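Visit to the Zerkau shop, open evening

Typing this up fast before I forget it, notes are a mess. Got to Zerkau just after the doors opened, parking terrible as ever, ended up by the tire place and walked. Signed the sheet, got a sticker with my name spelled wrong.

Front room first. Laser cutter, two printers going, somebody's half-finished kayak rack. Jakab (the big CNC, they name all of them) was down with a bad spindle bearing. Shame, it was half the reason I drove over. Part is on order. Skendik, the little lathe, was running and smelled like hot oil. Nice machine. Want one. No room.

Main thing for me was Plurer, the arm project in the back. Thaís Falcão runs it with whoever shows up on build nights. It's a Franka arm, bought used, and the build is everything around it: pole, camera mounts, the wiring, software. Goal is a setup that can sort and move stuff on a normal table at home. Not bins on a conveyor. Table stays a table, with the kind of things people leave on it. 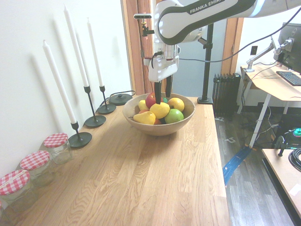
Fruit is harder than I figured. Thaís went through it pretty quick so I may have some of this wrong. Lemons roll. Apples are slick, and a wide one uses up most of the gripper opening. Pears are worst, depends which end you grab. And when it's all in a heap you can't just come straight down, the fingers need a gap to get into. Long fingers help there. They flex more tho, so you give up some accuracy at the tips. She is on version 3 of the finger design and wants softer pads next.

Asked about the camera by the wrist. Calibration takes her 30 minutes if nobody has bumped anything, and somebody has always bumped something. She keeps a log of every grasp attempt with a short note on what went wrong. Over 200 entries so far. Read a page of it, lots of "slipped" and one that just said "why".

Cables are the other headache. Anything hanging off the gripper has to have slack for the wrist to turn but not so much it snags. I have the same problem on my own little arm at home and have been fixing it with velcro, badly. She said to move the arm by hand through the whole range first, then tie things down. Going to try that this weekend.

Coffee was fine. Bought a bag of offcuts for 3 bucks, mostly maple, good for jigs. Stayed about an hour longer then I planned.

Next open evening isn't until August. Jakab should be cutting again by then. Bring cash, the card reader at the front was out.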